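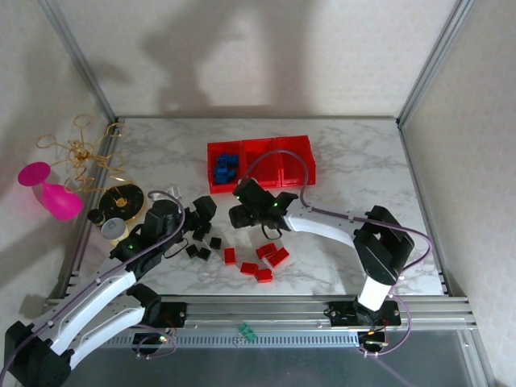
Home | Syllabus | Handouts | Labs | Contact

Unit 4 handout: Cable faults on two-arm benches
Posted in October by Lies De Smet
16 views | 1 comment

Read this before the lab. The case comes from the Padilla bench, which sorts small studded blocks by color into a three-compartment tray.

What happened

The left arm stopped partway through a sort with fault code 1001, which on this controller means a lost connection to the gripper. Ramil Dagdag cleared it and restarted. The arm ran for 11 minutes and stopped again, this time with a block in its fingers. He cleared it a second time. On the third stop the gripper opened by itself and the block fell beside the tray.

Cause

Arnel Dumlao found a worn spot in the gripper cable at the wrist. The cable had been tied too tight. Each time the wrist turned past a certain angle, the conductor opened for an instant — long enough to trip the fault, too short to show up in a bench test with the arm parked.

On both arms the purple cable is carried over the wrist and back along the white links. Compare the slack. The right one makes a high arch at the wrist, while the left is held close to the arm for its whole length.

What to take from it

A fault that clears is still a fault. After the second identical code, press stop, lock out power, and write it down. Keep hands out of the area between the arms, even when neither is moving.

For the lab: turn the wrist by hand with power locked out, and check continuity at each end of its travel. Sugeng Ismail has the meters.

Share | Print | Next: Unit 5, Stop circuits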